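How Young Applicants Look for Their First Job: A Small Study in Cundden

Project report by Evangelia Kalogeropoulos
Supervisor: Stelios Spanos

1. Introduction

Many students in my year began to look for work in January, and most of them said the same thing: they send applications and receive no reply. I wanted to know if the way of applying makes a difference. My question was simple. Does an application with a personal letter receive an answer more often than one sent only with the button on a job site?

I limited the study to junior office posts in Cundden and the nearby town of Iver. Technical posts were left out, as they often have a test before the interview.
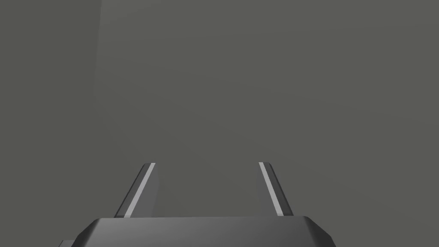 Figure 1. Gripper with two fingers, simulated view.

2. Method

I asked 14 final-year students to keep a diary of their applications for 10 weeks. In the diary they wrote the name of the employer, the way of applying, the time spent and the kind of answer. An automatic message of thanks was not counted as an answer. Each student could enter up to 50 applications with a letter; for the others there was no limit.

Most of the posts were found on Huneo, the job site which our careers office recommends. Some students wrote also directly to firms which had no advertised post. I put these in a separate group. 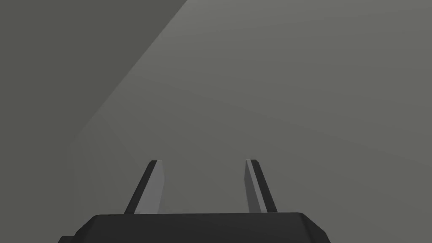
Figure 2. Gripper body and fingers on a plain grey background.

3. Results

In total the diaries contain 1,377 applications. The large majority were sent with the button, often late in the evening and several in one sitting. The answers to these were few, and they were nearly always a standard refusal.

Applications with a personal letter were answered more often, and two students got an interview in this way in the first weeks. The direct letters to small firms gave a mixed result. One student, who wrote to the freight company Barajas, was invited for a talk although there was no vacancy — but other direct letters stayed without any reply.

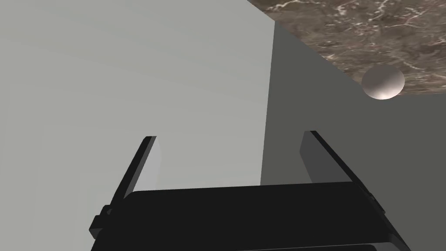 Figure 3. Open gripper with wall surfaces behind.

4. Discussion

The result should be read with care. Students who write a letter perhaps choose the post better, so the letter itself may not be the cause. Also the diaries were not always complete. Three students told me that they filled in several days from memory, and their times are therefore not exact.

What surprised me was the effect on mood. After many applications without answer, some students stopped reading the advertisements properly and applied for posts they did not want. In the interviews after the diary period they described this as the hardest part of the search. 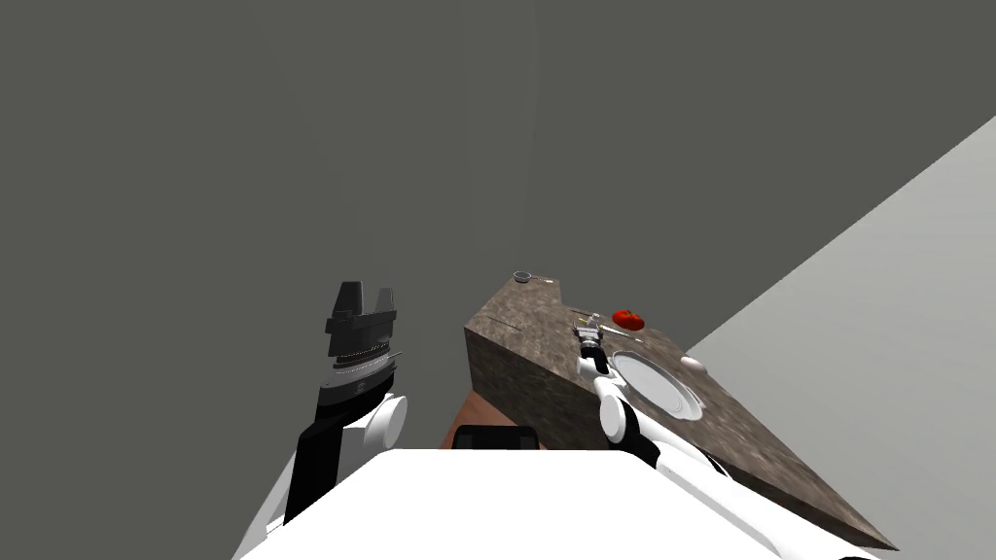

Figure 4. Robot body with two arms and a stone-textured counter.

5. Conclusion and further work

For this group, fewer applications with more preparation gave more answers. I would advise students to ask the careers office to read one letter before they begin. A next study should follow the applicants until they sign a contract, and should include employers, whose side is missing here.

I thank Mr Spanos for his patience with my first questionnaire, which was much too long.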